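Talk notes, Brorkthorpe evening, mending and sorting night

Slot is 7pm, keep to time, last year overran and the hall wanted the chairs back.

Start with hello, thank Dakham for the tea urn. Say where the loos are. Phones on silent. Then straight in, no life story.

Opening bit. Hold up the carrier bag. Ask who has one of these at home, a bag of clothes waiting to be mended. Wait for hands. Mine had been in the wardrobe since December. Trousers, two shirts, a work jacket, a pillowcase I have no memory of. Say the bag is the problem, once it's in the bag you stop seeing it.

So first job: tip it out. On the bed, in daylight if you can. Kitchen table is all right but you will want your tea before you've finished and it'll all go back in the bag. Bed has to be cleared by bedtime, so you get on with it.

Plain sheet if you have one. Patterned duvet hides everything, pins, loose thread, small holes. I did mine on a flowery one for years and kept losing the needle (pause, someone will groan).

Next: seams. Most of what goes wrong is at a seam or right beside it. Don't look at the front of the thing, you've been looking at the front all along. 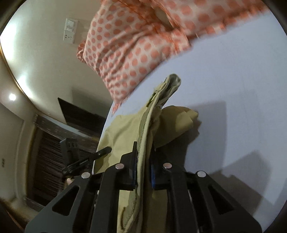

Seams again, slow down here, people write this bit down. Pinch the seam up so it stands off the cloth and run along it a few inches at a time. Look at the stitching and then at the cloth next to the stitching, they are differnt jobs. Stitching gone is ten minutes with a needle. Cloth gone is a patch. On the khaki one there's a bit of fraying close to the fold, only slight, and that is the sort of thing I want people to catch. Easy to miss on a creased garment. Left alone it gets into the seam and then you're unpicking.

Then open ends, cuffs, hems, necks. Unroll them. Look inside. Fluff, grit, old tissue. Inside colour is often nearer what the cloth was when new so match your thread to a bit you haven't washed to death. Take it to the window. Shop light is no good, bought a lovely green at Catum and it was brown when I got home.

Three piles. Mend now, mend properly, not mending. Be strict about the third. If you didn't like it before it tore you won't like it after. Abou Jaoude project takes clean cotton for rags, any colour, buttons off first please. They had 576 bags through last year, almost 700 if you count the school ones. Leaflets on the table by the door.

Buttons: keep in a jar. Don't get drawn into the button jar, will lose the room for 9 minutes. Move on.

Thread. Doubled for buttons, single for seams. Shorter length than you think, elbow to fingertip. Long thread knots. Pass round the sample card HERE not earlier, last time it went round at the start and nobody listened.

Show of needles. Size 10 is very fine, fine for shirts, useless for work trousers. Get a mixed packet. Throw the bent ones out, in a tin, lid on.

Pressing. Before and after. Before so you can see the real shape of the hole, a crease will pull it shut and you'll cut the patch too small. I've done it twice. After so it lies flat. Damp cloth over the top for anything dark or it goes shiny.

If time: knees. Patch from the inside, go wider than the thin area, not just the hole. If no time skip, it's on the back of the leaflet.

Questions. Somebody will ask about zips. Answer is, come to the Dakham session, bring the zip AND the trousers.

Urn goes off at quarter past eight. Collect sample card back, count the needels.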